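Feed wheat target for a small farm - is 1,000 tonnes realistic?

We grow winter wheat near Kovness and the co-op has asked members for a production target by the end of June. Last year we sold 815 tonnes. Should I put down 1,000?

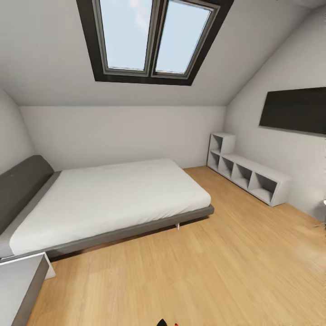 Gareth Entwistle
Put down 935 at most. They plan storage on your figure, and Grestora charges for space you booked and didn't fill. Read clause 19 of the contract.

Pesonen
depends on the weather

marshend
Ask if you can revise it after harvest starts. Ours let us - once.

Related
Drying costs for barley
Sustora seed rates
Selling wheat forward

We use cookies. Accept | Settings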